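Six bars, one bin, no mercy

Inside the Skesell student robotics club, three weeks before the Brernitz picking meet

7:40 in the evening and the pizza is already gone. Second floor of the engineering annex, end of the hall, the door with the tape on it. You hear the compressor before you see anybody. Then a groan, then laughing. Dropped another one.

The club at Skesell has been going after the same problem since September. Bin picking. Reach in, find a part, grab it, take it out, don't wreck anything. Sounds like a thing a toddler does. The club's log has 3,000 tries in it so far and the early pages are grim reading. Whole nights of "miss," "miss," "slipped," "hit wall."

The rules for Brernitz are short. Teams get a bin of mixed bars, tossed in any which way, and a clock. Every bar out is a point. Every bar left is not. Touch the wall too hard and the run is over. Last year Skesell came in second to last and the club still has the score sheet taped up next to the light switch, on purpose.

So this year they threw out the old plan. The old plan was to shove everything flat first and then pick. Slow, and teh shoving jammed bars into corners. New plan is pick what you can see, in whatever order, and let the pile sort itself out as it shrinks. The program that chooses is called Ji. It was supposed to be a longer name. The sophomore who wrote the first version got tired of typing it.

Ji likes a bar with space around it. Fair enough. It hates a bar leaning up a wall with another one lying across it, and a tossed bin has one of those nearly every time. The fix they're trying is boring: take the top one, look again, go from there. Costs seconds. Saves runs.
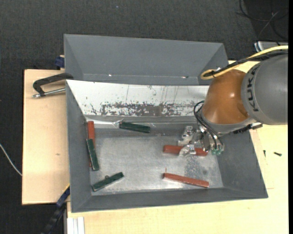

The KUKA arm with its gripper on a red bar, five more still in the bin.

Most of the work, if you sit there for a night, isn't code. It's clamps. The bin has to stay put, because if it creeps even a little then every grab after that is off and nobody can tell why. They lost most of October to that. A freshman caught it with a pencil line on the wood. Two clamps went on that same night and more after.

Then hoses. Then cables. Then an argument over finger pads that I did not follow and that was still going when I came back from the vending machine.

Money is tight, like it is for every club on this floor. They asked for $1,000 and got less, and a good chunk of it went to fittings. The bars are cheap. Red and green, easy to tell apart in the log, easy to replace when they get chewed up. The bench was here before any of them enrolled.

Who shows up? Depends on midterms. The sign-up sheet has 30 names and a slow night is a handful of those, plus whoever's roommate got dragged along. Mechanical, computer science, one music major who keeps the log and has the only readable handwriting in the building. First-years get the stop button. It's a real job here, with a lanyard, and they take it seriously.

9:15. Somebody resets the bin - shakes it out, no arranging allowed, club rule - and starts another run. The talking dies down. First bar, fine. Second bar, fine. On the next one the fingers close a hair high, the bar tips, and down it goes with a clang. Groan. Pencil scratching in the log.

The team to beat is Binano, from across the river, who won last year and post very smug videos. Skesell has watched all of them, more than once, some at quarter speed. The feeling in the room is that Binano is quick but sloppy near the walls. Could be wishful thinking. Could be a point or two.

What they want out of Brernitz changes with who you ask. The seniors want top 3. The music major wants a clean page, one run with no misses written on it. A couple of the first-years just want the bus to leave later then 5 a.m., and that one is still being discussed.

Runs are open to visitors most evenings until the building locks. Bring food.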